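Drum Notes: The Storkham Street Band Goes to Astidton

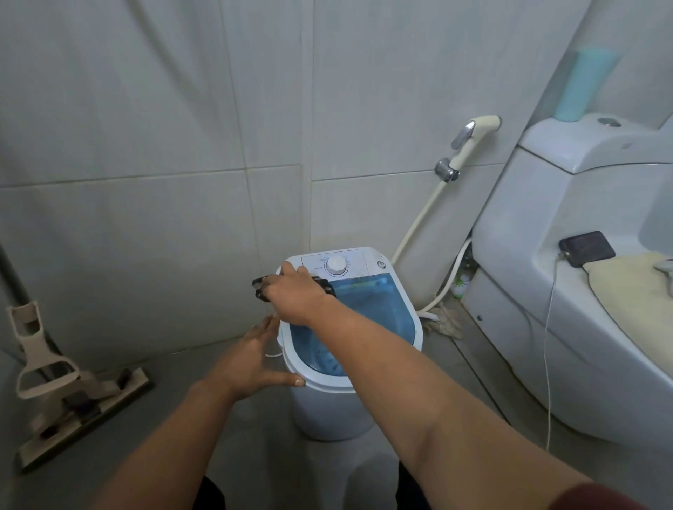
Page last changed: September, 9:40 pm

Hi everybody! I've finally got my hearing back, so let me say it properly: Astidton was wonderful! Thirteen of us in the drum line, the brass behind us louder than I have ever heard them, and that long hill up from the river where we always fall apart... and we didn't fall apart! We held the slow groove all the way to the library. I was grinning so hard at the top that I missed my own whistle call (sorry, surdos, you covered for me beautifully).

The organizers gave us the number from the gate counters: 1,803 people came in, on a gray afternoon with a soccer game on across town. Last year they printed 2,000 programs and took boxes of them home. I'd guess they didn't carry many home this time, going by how many were being used as hats once it started to drizzle.

Some thank-yous. Krisztina Vida learned the second repique part in two rehearsals when Pascal's wrist gave out, and then she played the solo break as if it had been hers for years. Pascal Jacquet walked the whole route anyway with a shaker in his good hand, and he says he'll be back on repique by the holiday parade. Alois Fankhauser drove the van both ways and got all the drums home without one cracked head. Katalin Bakos called the steps for the dancers and somehow kept the front row straight around that awful corner by the bank. I watched them come around it and yelled out loud!

We also tried "Jurnon" in public for the first time. I know a few of you were nervous about the stop in the middle — four beats of nothing feels like a very long time in the street! But the crowd went dead quiet with us and then roared when we came back in. Please keep practicing it. The entry after the stop is still a little early on the caixas, and the agogô pattern needs to come up in volume so the back row can hear it.

Now, what's next. Rehearsals go back to the Storkham hall at 7 pm, drums set up and ready to play by 7:15. We're starting on a new piece that Kristóf Magyar brought back from his workshop, and it swings in a way we haven't tried before. He'll teach the bass parts first, so if you play surdo, come to the first one if you possibly can. Everyone else can clap along and get the feel of it in your feet.

Sashes: I still have a pile of them here, and 2 are missing. Check your drum bags, please! The gold ones are hand wash only, cold water, and hang them up out of the sun.

If you've been thinking about bringing a friend, bring them! We have spare tamborims and a couple of ganzás that haven't been played all summer. Your friend doesn't have to read music. Half of us don't, and Katalin is always happy to have more dancers too.

I'm putting together the set list for the holiday parade, so send me your favorites. I already have three votes for the old samba reggae and one, from Alois, for "anything flat, no hills."

See you at the hall, and bring earplugs!

Simon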